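CHAPTER 7
Evaluating a Hand-Held Gripper Kit

Before You Read

Chapter 6 looked at robot arms that a company buys whole, with the gripper already bolted to the wrist. This chapter looks at a smaller purchase. A hand-held gripper kit lets a person do a job with the same kind of fingers a robot will use later, while the motion is recorded. The person holds one gripper in each hand and picks things up, turns them over, and puts them down. The recordings are then used to train the arm.

Kits of this type are sold in several ways. Some suppliers sell only the grippers. Others add the recording software, a period of support, or a day of training at the buyer's site. A quotation for one is hard to set beside a quotation for another, and much of this chapter is about how to make them comparable.

Key terms: pad, finger, bushing, marker plate, handover, trial period, acceptance test

7.1 The Case: Clallwood and the Sirko Kit

The case used throughout the chapter is the purchase of a two-gripper kit called Sirko by Clallwood, a contract packing firm. Clallwood packs soft and awkward goods for other companies. Its arms handled cartons well, but the firm wanted them to handle shoes, cases, padded covers, and other goods that give way when squeezed.

The kit is made by Workorlow and sold through a dealer, Drodholm. The dealer's quotation, dated 30 March 2021, covered two hand-held grippers, cables, a set of spare pads, marker plates, the recording software, and a 43-page manual. Support was quoted as a separate line. Hannelore Teuber, the purchasing manager at Clallwood, asked for a trial period before any order was placed, and Drodholm agreed to one lasting 21 working days.

Two operators were assigned to the trial. Daryna Horobets had worked on the packing line and knew the goods. Yaroslav Derkach had programmed the firm's carton arms and knew very little about the goods. Teuber chose them for that difference. A kit that only a programmer can use has a different cost from one that anyone on the line can pick up.

7.2 What the Work Consists Of

A buyer who has read only the sales sheet tends to compare kits by weight, battery life, or sampling rate. These figures matter, but they say little about the moment of contact, where most of the failures in Clallwood's trial took place.

A gripper of this kind has two fingers that close toward each other. Each finger carries a pad, and the pad is the part that meets the goods. With a stiff carton, both pads can arrive at slightly different times and the result is the same. With a soft item, the first pad to arrive may dent the surface or push the item sideways before the second one gets there.

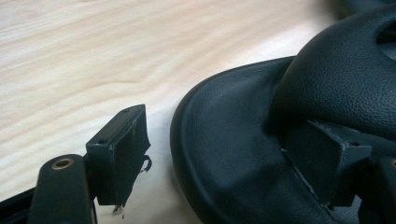 Figure 7.1 Gripper pads on either side of a black item with a leather-like texture. The right pad is in contact; a gap remains at the left.

Horobets dealt with uneven contact by moving her whole hand a little as the fingers closed. Derkach at first held his hand still and let the fingers do the work. Both methods produced usable recordings, but they were recordings of two different habits, and an arm trained on a mixture of them hesitated near the item. Workorlow's manual gives one paragraph to this subject. The trial notes give it four pages.

Pads also wear. They are a consumable, and in the Sirko kit they are held on with screws, so an operator can change one at the bench. When comparing kits, ask the following and get the answers in writing:

What does a replacement pad cost, and how many are in the box?
Can the pad be changed without returning the gripper?
Does a new pad have to be calibrated, and who does it?
May the operator wrap or tape the pad, or does this void the warranty?

The last question sounds minor. In practice, people who use a gripper every day will change its grip with whatever they have on hand, and a warranty that forbids it will be broken within a week.

The second part of the work is space. A kit that arrives in one case may need a good deal of floor once it is set up. Cables have to run somewhere, stands have to be placed where they will not be kicked, and the table has to stay put between one recording and the next. Goods that come in pairs add to the difficulty, as both grippers are then loaded at once and the operator has no free hand.
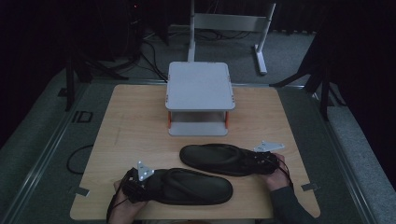

Derkach's estimate for setting up the station each morning was 40 minutes in the first days of the trial. Teuber entered this in the cost sheet as labor, at the same rate as any other hour on the line. The dealer objected that setup time falls with practice. She kept the figure and added a second column for the later days, so that a reader could see both.

By the end of the trial the two operators had made 514 recordings. Ruairi Ogilvie, who handled the account for Drodholm, asked whether the firm was ready to order. Clallwood was not, for reasons taken up in Section 7.4. The order was placed in May, with support included and the spare pads doubled.

Check Your Understanding

1. Why did Teuber assign two operators with different backgrounds to the trial?
2. List two costs in this case that did not appear on the quotation.
3. Hülya Güneş, the firm's safety officer, asked that cable routing be made part of the acceptance test. Draft a test item, in one or two sentences, that a supplier could either pass or fail.

7.3 Reading the Quotation

A quotation for a gripper kit normally has three kinds of line: equipment, software, and service. Start with the service lines. They are the ones most often left vague, and they are the ones a buyer will be paying for in the second year. In Drodholm's quotation the support line read "remote assistance, business hours," with no response time given and no statement of whose business hours were meant. Teuber returned it with both points marked and asked for a revised copy before she would look at the price.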